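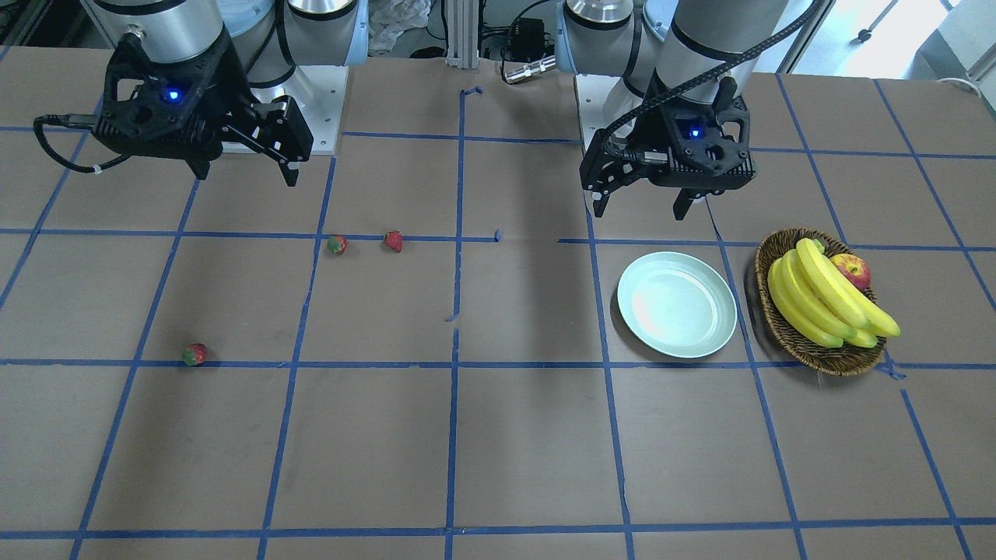

Quadrat sampling estimates the abundance of plants or other slow organisms by recording what lies inside areas of known size. The area to be surveyed is called the frame of reference, and everything the method produces depends on how that area is divided. For a small site the division can be complete: the whole surface is gridded, as the brown tabletop is by its strips of blue masking tape running in two directions, and every large square becomes a sampling unit that can be given a row and column label. For a larger site the grid exists only on the map, and units are located in the field by tape measure and compass.

Unit 7. Placing the quadrats

Random placement. Draw a pair of coordinates from a random number table for each quadrat. Reject a pair that falls outside the boundary and draw again. Do not move a quadrat because the spot is bare, wet, or hard to reach. A quadrat with a count of zero is a valid record and must be entered as zero.

Systematic placement. Quadrats are set at a fixed interval along parallel lines. Coverage is even and field time is shorter. The risk is periodicity: if the vegetation repeats at the same interval as the lines, the estimate is biased. The old plow ridges at the Ploltham site are a case of this, and lines there are run at an angle to the ridges.

Stratified placement. The site is first divided into zones that differ visibly, such as bank, slope, and floor. Quadrats are allotted to each zone in proportion to its area and placed at random inside it.

Edge rule

A plant rooted on the line is counted if it touches the north or east side and ignored if it touches the south or west side. The rule is arbitrary but must be the same for every quadrat in the survey. For creeping species, record percent cover instead of a count.

Estimating density

Let n be the number of quadrats, a the area of one quadrat, and T the total count over all quadrats. Mean density is T / (n x a).

Worked case, Raju meadow: n = 34, a = 1 square meter, T = 119. Mean density is 119 / 34 = 3.5 plants per square meter.

The standard error is s / √n, where s is the standard deviation of the quadrat counts. If the variance of the counts is much larger than the mean, the plants are clumped and the standard error will be large. In that case increase n before increasing a. As a working minimum use 30 quadrats per site, or more where a pilot run shows many zeros.

Before the Groso field day

Read the section on transects in the course reader. Bring the printed record sheet, a pencil, and a hard board to write on.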